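Last updated: Tuesday, 16:40

Cup and can task, hand-held grippers, Traltwood bench

Continuing from the November block. Task list unchanged from the Premeck sheet: cup into basket, can into basket, both out again, each item with the hand nearest to it. Cidura does the logging, same build as last week. No changes to the policy side today, collection only.

Target for the day was 177 demonstrations on the list. Stopped 20 short. The missing ones are all "out again" runs and go first next session.

Setup notes. Both grippers zeroed before the first run and again after lunch. Left jaw read 2 mm wide at full close after lunch, right was fine. Rezeroed left and reran the check, good. Do this after every break and write it down, as the offset does not show up in the log until the data is exported.

Start pose is still the weak point. Boonyarit template says both grippers low, at the near corners, jaws open and pointing in, hold still until the tone, then move. People start moving on the tone's leading edge and the first samples are already in motion. Lengthened the hold by one second. Trimming is easier with a clean still section at the front.
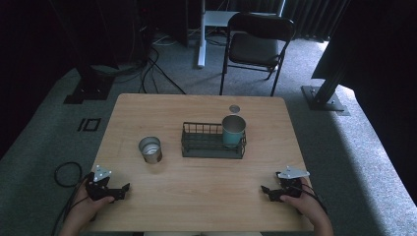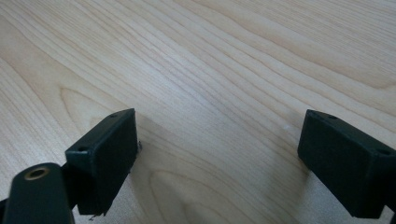

Head view with basket, cup and can on the table; gripper view with the jaws open over bare wood.

The gripper view is the one the policy will lean on for the last part of the reach, so it gets checked separately. Both fingers need to be visible and the gap between them clear. Matte dark fingers on pale wood separate well. Glare on the tabletop is the thing to watch: exposure locked at the morning value, and the bright patch in the grain stayed within range on the clips I opened.

The mesh basket is harder. From the gripper side the bars alias at low resolution and the pose tracker loses features when the whole view is wire. Nine runs flagged for tracking jumps, all on approach to the basket. Replayed them at half speed. In most of them the hand comes in low and level with the rim. Coming in from above keeps some table in view and the track holds. Changed the instruction to "over the rim, then down." No flags after that, but the sample is small.

Cup: grasp across the rim works if the jaws are square to it. Off square, the cup turns in the fingers and lands tilted against the bars. Those runs are kept and labeled as recoveries if the operator rights it in the same run. Otherwise discard.

Can: light, slides if one finger touches first. Slower close helps. The reflective inside confuses the depth estimate at short range. Left it in, the deployed arm will see the same thing.

Cables: the right one wants to ride over the wrist and pulls when the hand turns outward. It gives a small jerk in the trajectory near the end of the long reaches. Strain relief on the forearm is the obvious fix. Have not decided between a strap and a sleeve.

To do
- remaining "out again" runs
- forearm strain relief, right side first
- export the flagged runs with raw tracker output
- check screws on both sets of fingers before next session
- ask Premeck whether the start hold can be set per task in the sheet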